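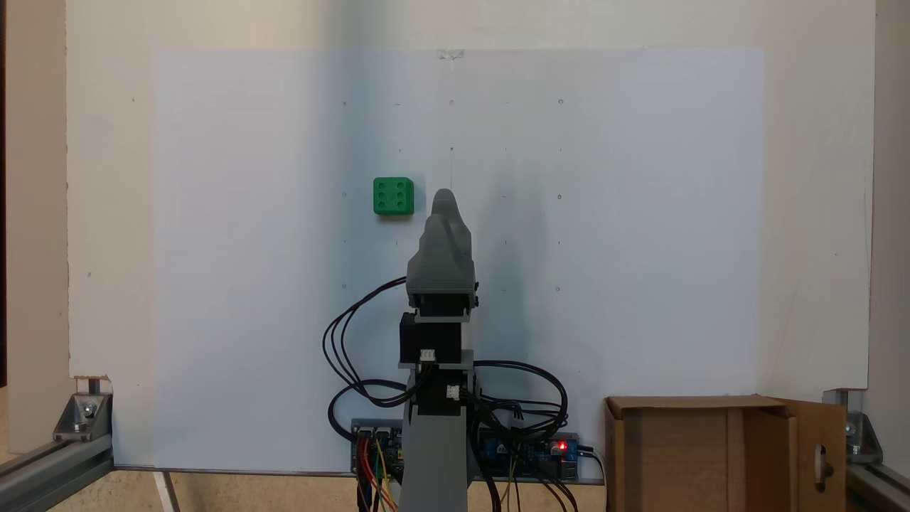
The arm, the green cube and the pencil marks on the paper.

Robot Arm Project: Frequently Asked Questions

Last updated July 12, 2022

What is this project?
It's the Valurness club's student build, a printed gripper on a stepper-driven arm. The goal is to move one cube from one circled dot to another and let go of it in the right place. That is the whole goal. If you came from the flyer that said "intelligent automation," the flyer was written before there was an arm.

Is it a real robot?
It depends how strict you are. It goes where the program tells it to go. It does not look for the cube, and if you put the cube in the wrong spot it will close on air and carry the air across the page. Some members call that a robot. I call it a motion exercise, and I help run the club.

What are the circled dots?
Target positions, drawn in pencil. We tell the arm to go to a dot and then measure how far off it is. Please don't erase them or add your own.

How accurate is it?
Less than the members think. Ikhsan Menon logged 400 moves last November and got a nice average, but he restarted the arm whenever it drifted, and he left those runs out. We now ask for every run to be written down, including the embarrassing ones.

Do I need to know how to code?
No, but you will be bored if you don't want to learn. Most of the evening goes to wiring and to finding out why yesterday's code doesn't work today.

Why are the cables hanging in loops?
The arm needs slack to move. Selim Karakaya has a plan for tidier routing. He had it last year too.

Will you enter the Jovlow contest?
Maybe. Entry costs $200 and the rules call for 6 clean placements in a row. I'd want to see that happen here twice, with somebody other than the builder pressing start, before we pay anyone.

Will this help my child get into college?
I have no evidence that it does. Other programs make that promise and I have yet to see their numbers.

Can I touch the arm?
Not while the driver board has power. Ask first, and keep sleeves and long hair away from the gripper.

Can we use your design files?
Yes. The gripper files are on the club drive under Cleno. Check the dimensions yourself before you print, as two of the drawings disagree and we haven't settled which one is right.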